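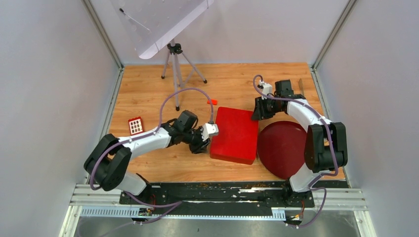 How do you decide which box to keep and which one to give away?

I keep the box if I can say, without opening it, what belongs inside. When I cannot say it, the box goes to the hall, and from the hall it goes out of the apartment. It took me many years to arrive at such a simple rule, and I still break it sometimes.

I started to think about boxes in June, when we had to empty the two tall cupboards before the painters came. I was sure that I own few things. Then I began to carry the boxes out, and there were tins from cookies, shoe boxes, a hat box, plastic boxes with a lid from a different box. In one of them I found 13 keys and I do not know a single door for them. I put them back. A week later I took them out again and brought them to the metal recycling, and I must say I felt lighter.

My favorite is a red box. It is nothing special, I bought it at Godinho, the small household store near the bus station, when they were closing one half of the shop. But red is a good color for a box. When I need the sewing things I do not read labels, I look for red. Since then I try to give a strong color to everything I use each week, and the gray and white ones can hold what I need once in a year — Christmas lights, the iron for waffles, tax papers.

My mother had another system. She wrote a number on each box and kept a notebook with the contents. It was beautiful handwriting and a very exact notebook, and of course one day the notebook was in one of the boxes. I think about this each time I see an advertisement for labels.

The lids are the harder question for me. A lid without its box looks useful, so it stays for years. I have used lids as trays under plant pots, and one big round lid was serving cheese at a birthday. Now I permit myself to keep five lids alone, and they must stand upright behind the bread board. If a sixth one comes, I choose. The first time I did this choosing I needed a whole evening, with tea.

For the shelf itself I bought two Pamix dividers, and they are good but a little too high for my cupboard, so I had to lower the shelf by one hole. If you plan to buy something like this, measure from the inside, where the hinge is. I measured from the outside. I also wanted the wide basket from Dimeck, but it was sold out in the blue and I did not want it in the brown.

What is left to do is the box of cables. It has been standing beside my desk for the whole summer. I have sorted out the ones for the old printer and the old phone, and there is a long white one that I cannot connect with anything in our home. My rule says clearly that it must go. I have put it in the hall, on top of the shoes, and I walk around it.

Next I want to write something on the kitchen drawers, in particular the one under the oven, where the baking trays make such a noise. I have already moved the muffin form two times.

8/7/19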